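Course notes, week 7: Cleaning cloths and how to care for them

These notes are for the evening course at Butumdale. They cover the things we talked about on Sunday, and also a few points I forgot to say. If you missed the class, please read the part on washing before you come to the next one.

Why we spend a whole evening on cloths

Most people who start in cleaning work think first about the products. They ask which spray is the strongest, or which one smells good. The cloth gets little attention. But the cloth is what takes the dirt away from the surface, and the product only helps it to let go. With a good cloth and plain water you can do most of the daily work in a flat or a small office. With a bad cloth, the best spray in the shop will only move the dirt from one corner to another.

What microfibre is

Microfibre is usually a mix of two plastics, polyester and polyamide. The threads are much finer than a human hair. In many cleaning cloths each thread is also split during the making, so that if you cut it and look at the end, it has the form of a small star or the slices of a cake. The narrow spaces between the slices hold water, grease and dust.

Not every cloth sold under this name is split. There is a simple test which Ulla Åberg showed us in the first term. Pour a spoon of water on a smooth table and push the cloth slowly towards it. A split cloth drinks the water. A cloth that is not split pushes the water in front of it. You can also feel the difference with dry hands, as the split cloth catches a little on the skin. Some people find this unpleasant, and they may wear gloves.

Cotton is still useful. It stands high heat, it can be ironed, and it is better than microfibre for very hot surfaces, where a plastic thread may melt. I keep old cotton towels for the oven and for big spills on the floor.

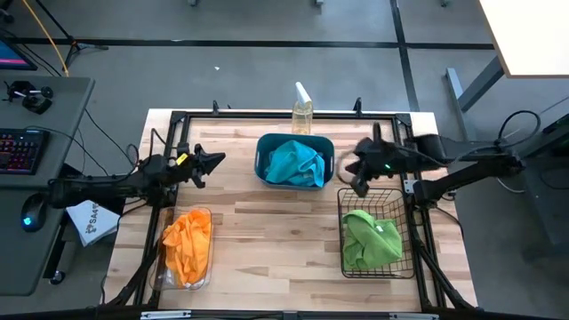

Colours

In a workplace, each colour of cloth should belong to one kind of room or one kind of surface. There is no single system for all countries, and even two firms in the same street can have different rules. In this course we use the following:

Red — toilets and the floor near them
Yellow — washbasins, taps and bathroom tiles
Green — kitchens and all places where food is prepared
Blue — desks, shelves, window sills and other general surfaces

If you go to work for a firm with another system, you learn theirs and forget ours. When I worked at Eide, green and blue were the opposite of what is written above, and in my first month I had to read the card on the cupboard door every morning. There is no shame in that. Please read the card also if you think you remember it.

A cloth does not change its colour group after washing. A red cloth that has been washed at a high temperature is still a red cloth.

Folding

Fold the cloth in half, and then in half again. Now you have eight clean sides, when you count the ones inside. Use one side until it is dirty, turn to the next, and when all are used the cloth goes to the wash. Do not rinse it in the bucket and continue, at least not in kitchens and bathrooms.

Wipe from the clean part of the room to the dirty part, and from high to low. On a table, make long lines that go a little over each other, like the letter S. Circles look busy, but they bring the dirt back to where you have just been.

How wet should it be?

Damp is enough for nearly everything. Spray on the cloth and not on the surface when you are near screens, switches or untreated wood. For windows, use one damp cloth and one dry. Margit Tangen asked if a cloth can be too dry for dust. It can be used fully dry on smooth shelves, but on rough wood a slightly damp one catches more and scratches less.

Washing

Wash microfibre apart from cotton. Cotton gives off lint, and the microfibre will keep it. After that the cloth leaves small hairs on every mirror.

Use a little liquid detergent. Never use fabric softener, as it covers the threads with a thin film and the cloth stops taking up water. Bleach also damages them with time. Check the label for the temperature; 60 degrees is common for cloths meant for work, but some household ones accept only 40.

Shake the cloths before they go in the machine, and do not fill it completely. Hang them to dry, or use low heat. Never put them away damp in a closed box, where they start to smell within a day or 2.

If a cloth has stopped working because of softener, wash it two or three times with no detergent at all. Sometimes this helps. If it doesn't, keep the cloth for bicycles or shoes.

To do before next time

Take one cloth from home and do the water test. Write down what the label says about material and washing — if there is still a label. Wash it as we described, then repeat the test, and bring both the cloth and your notes. We will begin at 19.00, and the door on the street side will be open.

Related notes

Week 6: Buckets, mops and clean water
Week 8: Reading the label on a cleaning product
Limescale in the bathroom
Care of oiled and lacquered floors
Word list for cleaning work (updated in May)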